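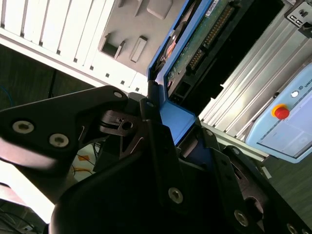 Records and Continuity in Municipal Translation: An Interview with Jihad Zein

When Jihad Zein joined the language services office of the city of Ferrand, the office had two desks, a shared telephone line and a filing cabinet of translated notices that went back 17 years. Some of the notices were still being handed out at the front counter. One, concerning the collection of garden waste, gave a schedule that the sanitation department had dropped long before.

"The translation was very good," Zein said. "Whoever prepared it had taken great care. It was a correct translation of something that was no longer true, and residents were putting their bags out on the wrong morning because of it."

Zein now directs the office, which produces written translations for city departments and arranges interpreters for public hearings, school meetings and permit appointments. The interview took place in September, shortly after the office completed its first full review of every translated document in circulation. The review covered 900 items, including forms, letters, wall signs and recorded telephone greetings.

Asked why such a review had not been done before, Zein pointed to the way translation work is usually requested. A department writes a notice in English, sends it out for translation, receives the result and posts it. When the English is revised, the request for a new translation is a separate step, and it depends on someone remembering that a translation exists.

"A clerk changes a fee from one amount to another and updates the English page in five minutes," Zein said. "That clerk may have started last spring. The Arabic version was ordered by a person who has retired. Where would the clerk have learned of it?"

The office has since adopted a register in which each English document is listed together with every translation made from it. A change to the English text places a hold on the related translations until they have been checked. Departments were at first reluctant to accept the hold. The permits division in particular objected that a translated form with one outdated line was more useful to an applicant than no form.

Zein considered the objection reasonable, and the rule was amended. A department may now keep a translation in use for 20 working days after a change, provided that a printed correction is attached. "We had written the rule from our own desk," Zein said. "The people at the permit counter see the applicant's face. I should have gone down there first."

The review also looked at quality. A sample of 100 documents was read by outside reviewers, each of whom was asked to mark any sentence that a resident might misunderstand. Mistranslated words made up a small part of what they marked. Most of their notes concerned sentences that were hard to follow in the original English and had been carried over faithfully.

One letter from the tax office, sent to the owners of property in the Tromard district, contained a sentence with four conditions and a reference to a form by its internal number. The Spanish, Arabic and Portuguese translators had each solved it differently. None of the three versions told the reader what to do by what date.

"I telephoned the tax office to ask what the sentence meant," Zein said. "I was transferred twice. The third person told me that she always explained it over the telephone when people called, and that a great many people called."

The letter has been rewritten in English and translated again. Zein has asked that the language services office be shown new letters in draft, before they are approved, and several departments have agreed to this. Others prefer to send finished text, and Zein does not expect that to change soon.

On the subject of machine translation, Zein was measured. The office uses it for sorting incoming mail, so that a letter from a resident reaches the correct department on the day it arrives. It is not used for outgoing letters unless a staff translator reads the whole text against the original. Zein noted that the errors are easy to miss on a quick reading. The sentences are smooth, and a word such as "shall" or "may" can shift without drawing attention to itself.

Interpreting at public hearings presents other difficulties. Speakers are given three minutes, and until recently that limit applied equally to a person speaking through an interpreter, who in effect received half the time. The council's procedures now allow six minutes in such cases. Zein had raised the matter in writing on four occasions before it was placed on an agenda.

"There was no opposition when it came up," Zein said. "It passed in a single vote with no discussion. I had prepared remarks and did not need them."

Zein trained as a court interpreter and worked for eight years in that field before moving to city employment. The habits of the courtroom remain useful, particularly the practice of keeping a personal glossary. The office's shared glossary began as Zein's own notebook and is now maintained by all staff. It records the approved term for each city program and, where a term was disputed, a short note on why it was chosen. The longest note concerns the word "easement."

The next stage of the work will cover signs inside city buildings, beginning with the public library and the records hall on Dilent Street. Departments that wish to have documents added to the register may write to the language services office at any time.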